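Glenys Te Moana
February 2021
2 min read

Setting a paperback interior for print. A thread on margins and page count, following questions after the Bredport self-publishing workshop.

Start with the trim size. Everything else depends on it: gutter, line length, page count, spine width. Changing it after layout means doing the layout again.

Page count must be even. A leaf has two sides, and if your file ends on an odd page the printer will add a blank. Better to place that blank yourself, at the back.

My test file was the McKinnon novella, 112 pages including front matter. At that extent I set the inside margin wider than the outside by 2 mm. The first proof was still tight at the spine, so I added a further 2 mm.
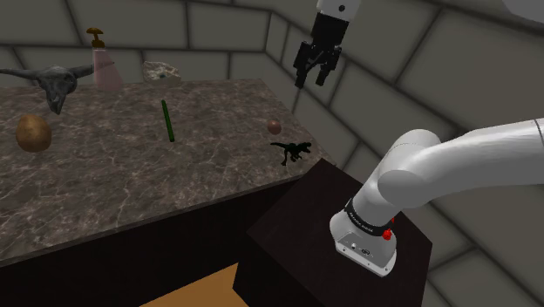
Simulated view: white robot arm over a marble-topped counter.

Spine width is page count multiplied by paper thickness. Use the printer's own figure for the stock you have chosen. Rodwood's cream is thicker than their white, so a cover built for one will not fit the other.

Embed all fonts on export. If the proof comes back with odd spacing around italics, check this first.

Running heads: none on chapter openers, none on blank pages. Page numbers can stay on chapter openers if they sit at the foot.

Widows and orphans: fix them by adjusting the paragraph before, in small amounts. Forcing a line break will cause trouble as soon as the text is corrected.

Someone asked whether the ebook file can be sent to print. No. It has no fixed pages. Export separately from the same corrected manuscript and keep both versions under one date.

Order a printed proof. Gutter problems do not show on screen. Wurngate took longer over mine than the upload form suggested, so allow for that before booking a launch.

Next thread: copyright page, what goes on it and in what order.

Recent
Choosing a trim size for short fiction
ISBNs: one per format
Notes from the July cover design session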